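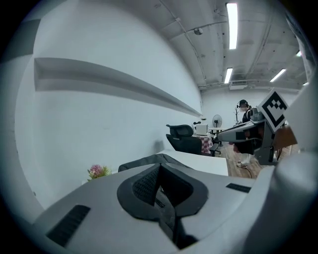

Josier Hand-Held Gripper Kit: planning and buying guide

The Josier kit is made for teams who want to record hand work for robot training, and who must put a price on it before they start. On this page we give what is in the kit, what room you need for it, and which costs are often forgotten in the first budget. Please read it to the end before you send the order form.

What is in the kit

One hand-held gripper with camera, plastic housing
One set of spare finger pads
One marker board with stand clamp
Charger and 4 batteries
Carry case
Printed setup guide in English

The headset and the robot arm are not in the kit. Many customers have these already, and we do not wish to sell them a second time. If you need them, write it on the form and we will add a separate line to the offer.

Weight and handling

The gripper with battery weighs 1000 g. This is comfortable for short tasks, but for a full working day we advise to plan two operators per gripper, who change places every hour. Please calculate the wages for both. In our experience the wages become the biggest cost of a project already in the second month, and the price of the equipment is then small beside it.

Room and furniture

You do not need a laboratory. A normal office with desks, chairs and good ceiling light is enough, and for household tasks it can be even better to have some ordinary things in it, for example a fan, a tablecloth or a shelf with flowers. A robot which learns only from bare rooms has difficulties later.

Please check these points before delivery:

- The operator can stand and turn with free arms.
- Power sockets are near the arm, so that cables on the floor stay short. Cable covers can be ordered from us.
- The marker board is visible from the working place and is not in strong reflection from a lamp.
- The light can stay the same from morning to evening. Blinds are cheap and help a lot.
- The floor carries the base of your arm. Ask your landlord if the building is old.

Buy or rent

For projects shorter than three months we recommend the rental. The rental price is 146 euros per week for one kit, with the spare pads included. A deposit is asked and is paid back when the kit is returned complete. For longer projects, please ask for the purchase price, as it depends on the number of kits and on the service contract.

Running costs

Finger pads wear out. A replacement set is 237 euros and is changed by the user with the small key from the case. Batteries should be replaced after two years. For storage of the recordings, buy more than you think you need: video files grow quickly, and to move them later to a bigger disk costs working days.

Delivery

Kits are sent from our store in Trornthorpe. Orders received in November and later may take two weeks more because of the holidays. Prices on this page were last checked on Tuesday, December 28, 2021 and do not include tax.

Related items

Gondal arm base, fixed
Gondal arm base, on wheels
Marance marker boards, set of two
Marance floor cable covers
Josier spare finger pads

Receive our price list by e-mail. Enter your address to subscribe to the newsletter.

This website uses cookies to remember your basket. Accept | Settings

© 2021 Josier | Contact | Terms of sale | Back to top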